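Kitchenware collection for new tenants

The Bernex tenants' association is collecting kitchen items again for families moving into the Verschueren building. In April we handed out 12 boxes, and demand has not dropped.
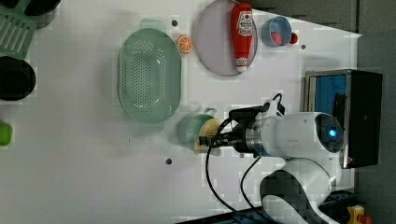

A mint-green colander and a cup on a white table.

Most needed are pots with lids, can openers and sharp knives wrapped in newspaper. Please wash everything first. We can't take chipped plates or anything electrical. Toy food and play dishes are welcome and go to the children's room.
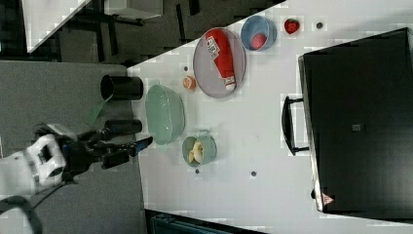 Kitchen items and toy foods.

Drop off at the side door on Jimis Street between 2 and 7. If you can't carry your box, call Carola Diekmann on extension 655 and she will arrange a pickup.
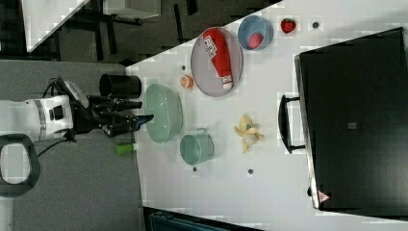
Bike room keys

The lock was changed on 5 June 2018. Old keys no longer work. Suleiman Usman has the new ones at the front office; bring your lease.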